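Diary: three weeks into the move

Print this entry | E-mail this entry

Last updated: 20 Aug 2019

Up at half past five because the magpies were. I had meant to sleep in, but once the kettle was on there seemed no point going back to bed, so I sat on the back step with my tea and went through the list again. It runs to both sides of the page now. Most of what was on the first side is crossed off.

We have been in the house at Skemel for three weeks and I still reach for the light switch on the wrong side of the bathroom door. The old place in Grirnuvville had it on the left. I suppose I'll be doing that until Christmas.

Today was mainly the hallway. The previous people had painted it a dark mustard colour, and under that was a green, and under that a wallpaper with ferns. I got the last of the fern paper off yesterday with the steamer. It came away in long strips near the front door, where the damp has been at it, and in pieces the size of a postage stamp everywhere else. My right shoulder is not happy. I filled the cracks last night and sanded them this morning before breakfast, which was a mistake, as there was dust in the butter.

Neusa Damasceno from over the road came by at nine to return the ladder. She has lived in the street for 28 years and remembers the house when it had a verandah along the side. It was taken off after a storm and never put back. She thinks the posts might still be under the house, so that is one more thing to look at when I can face crawling under there. She brought lemons. I now have a bucket of them and no jars.

Drove into town after that for undercoat. Barros was out of the one I wanted in the large tin, so I bought two small ones and paid more than I would have liked. The young bloke on the counter said the delivery was due tomorrow, but I didn't want to lose a day. Also bought a new roller sleeve, sugar soap, and a packet of hinges for the linen cupboard that are the wrong size. I'll take those back.

The council letter was in the box when I got home. The rates are in my name at last. There was a second letter for the people before us, which I have put with the others in the biscuit tin. I rang the agent again about a forwarding address and was told someone would call me. That is the third time.

Washed down the walls before lunch and gave them an hour with the front and back doors open. It was a good drying day, with a bit of wind from the west. Had a cheese and pickle sandwich standing up. The kitchen table is still covered in books, and I've told myself I won't move them until the shelves are up, which means I'll be eating off my knees for a while yet.

First coat of undercoat went on between one and four. The ceiling is higher than I'm used to and I had to go up and down more than I wanted. I cut in along the picture rail by hand and the line is decent as far as the bathroom door. Past that I was tired and it shows. The mustard is still coming through beside the meter box – I might need a third coat there, or a proper stain blocker.

The new topcoat is going to be white. I went back and forth on this for most of August. The chart had 15 whites on it, and I brought home eight sample pots and painted squares of them in the spare room, and by the next morning I could not tell which was which. One went pink in the afternoon. One looked like hospital. In the end I chose the one that looked like nothing in particular at any time of day, and the hall only gets light from the fanlight and the far end, so it needs all the help it can get.

Read the meter while I was there with the torch: 3747. Wrote it on the calendar. The power company has been estimating since we moved in and I'd like to have a number of my own to argue with.

Rain came through a little after five and I had to run for the washing. Two of the towels got it. The gutter over the laundry is overflowing at the corner – needs clearing out, or it has dropped. The downpipe sounds as if there's a tennis ball in it.

Tea was eggs on toast and the end of the soup. I rang my sister, who asked if I was lonely, and I said I hadn't had time to find out. She is coming up for a long weekend once there is a bed for her. That means the spare room is next, sample squares and all.

For tomorrow: second coat, hinges back to Barros, ring the plumber regarding the laundry tap, jars. Bins out tonight. It's the yellow lid this week, I think. I'll look and see what the neighbours have done.
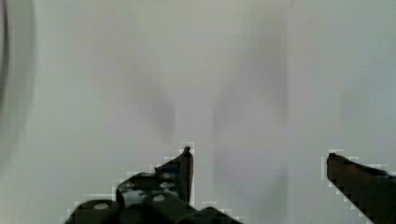 White to light grey, out of focus, behind two open gripper fingers.

Recent entries

The steamer and the ferns
Boxes still marked "Vurkovis Removals"
A walk down to the creek at Skemel
Last night in Grirnuvville
What to do with a bucket of lemons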